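Tempo de leitura: 4 min
Sábado, 28 de outubro de 2023 | Grupo da oficina Graritz, Zustville

2. Montagem da célula e limites do que se mediu

A literatura sobre desmontagem automática de computadores usados costuma partir de bancadas industriais, com peças limpas e gabaritos maquinados para um único modelo. A célula Arai foi montada numa oficina partilhada, entre outros projetos, e a primeira pergunta que nos pusemos foi bastante modesta: consegue um braço pequeno, com uma garra de uso geral, chegar às ranhuras de memória de uma torre comum sem bater em nada pelo caminho? Os vídeos de demonstração que circulam respondem que sim. Temos dúvidas quanto ao que esses vídeos deixam de fora, e esta secção trata sobretudo disso.

A garra trabalha com dedos estreitos, em chapa preta, e a folga entre a ranhura e a alavanca do processador é curta. Numa placa usada há ainda que contar com restos de pasta térmica, com cabos que atravessam a zona de trabalho e com condensadores que ficam mais altos do que o plano da placa. Nada disto aparece no modelo geométrico que o planeador Gustier recebe à partida.

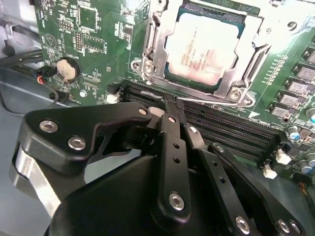 O planeador trata a placa como um plano com obstáculos paralelepipédicos. A aproximação serve para o percurso largo, do repouso até à torre, mas perde sentido nos últimos milímetros, onde a inclinação do dedo conta mais do que a posição do pulso. Tentámos corrigir isto com um desvio fixo, calibrado à mão no início de cada sessão. O desvio funcionou enquanto a torre não foi mexida. Numa oficina partilhada a torre é sempre mexida.

Registámos 429 aproximações. Mais de 200 tiveram de ser excluídas da análise por faltar a calibração dessa sessão ou por o registo do braço estar incompleto, e convém dizê-lo antes de apresentar qualquer percentagem. Um leitor desconfiado perguntará se as excluídas se parecem com as restantes. Não sabemos. As sessões sem calibração foram também as mais apressadas, o que nos leva a suspeitar de um enviesamento favorável ao sistema.

A disposição geral está na Figura 1. A torre fica deitada sobre uma mesa branca de ripas, aberta, e o braço desce por cima dela; ao lado assenta uma placa de fixação cinzenta com blocos salientes. Escolhemos esta posição por ser a única em que o braço alcançava a fila de ranhuras junto ao topo da placa-mãe sem recorrer a uma base mais alta. A fonte de alimentação e a gaiola dos discos continuam montadas na caixa, e parte dos cabos também. Retirá-los teria tornado os resultados melhores e menos úteis.

Figura 1. Célula Arai, com a garra sobre as ranhuras de memória da torre aberta. 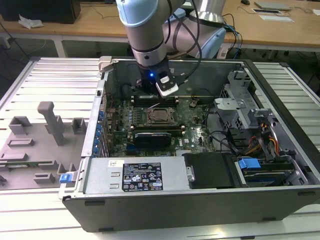
Página modificada pela última vez em julho de 2024.

Quanto ao tempo de preparação, cada sessão consumiu 10 minutos só na calibração manual, valor que não entra nos tempos de ciclo que habitualmente se publicam. Deveria entrar. Uma pessoa com alguma prática mexe num módulo de memória em muito menos – e não precisa de ser recalibrada quando alguém encosta à mesa.

Fica por demonstrar que a célula traga vantagem a uma oficina desta escala. O que podemos afirmar é que a garra chega à zona das ranhuras com regularidade suficiente para justificar a secção seguinte, sobre forças de contacto. A extração completa do módulo não foi avaliada aqui, e pedimos que os números desta secção não sejam citados como taxa de extração.

Comentários (3)

bancada_fria: Excluir quase metade dos dados e publicar na mesma é coragem. Têm os registos brutos disponíveis?

Grupo da oficina Graritz: Os completos, sim. Os outros estão como ficaram e pouco se aproveita.

parafuso_m3: Experimentem prender a caixa à mesa antes de culpar o Gustier. Na nossa montagem metade do erro vinha daí.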